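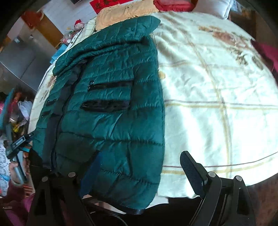

Home Laundry Closet Bedding Travel Contact

How to Fold a Puffer Jacket for Storage

By Aparecida Moura
February 7, 2019

A puffer takes up more closet space than any other coat. Folded the right way, it fits on a shelf or in the bottom of a drawer until the cold comes back. I put mine away in May.

Wash the jacket first if it needs it, and make sure it is fully dry. Mine takes 60 minutes on low in the dryer, then a night on a hanger. Down that goes away damp will smell by fall.

1. Clear the bed and smooth the bedspread. A bed works better than a table for this because the slick fabric doesn't slide off.

2. Empty every pocket, inside ones too. Close the zippers.

3. Zip the front and lay the jacket flat, front side up. Pat it from the hem toward the collar to push some of the air out.

4. Fold the sleeves in across the chest, one over the other. They don't have to be perfectly straight. If there is a hood, fold it down on top of them.

5. Fold one side in toward the middle, then the other. You want a long shape a little wider than your shelf is deep.

6. Bring the hem up and keep folding toward the collar. Press with your forearm as you go - it covers more than your hand does.
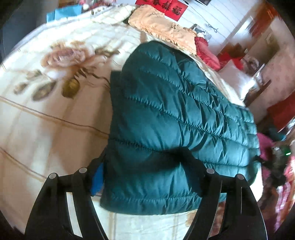

7. Hold the bundle for a moment before you let go. It will puff back up some. If it opens all the way, start again from step 5 and press out more air.

Put the bundle in a cotton bag or an old pillowcase. I use a Clakamum bag, but any breathable bag will do. Skip the vacuum bags for long storage - they flatten the down, and it can be slow to come back.

Keep heavy things off the top. When you take the jacket out again, shake it hard and hang it up overnight before you wear it.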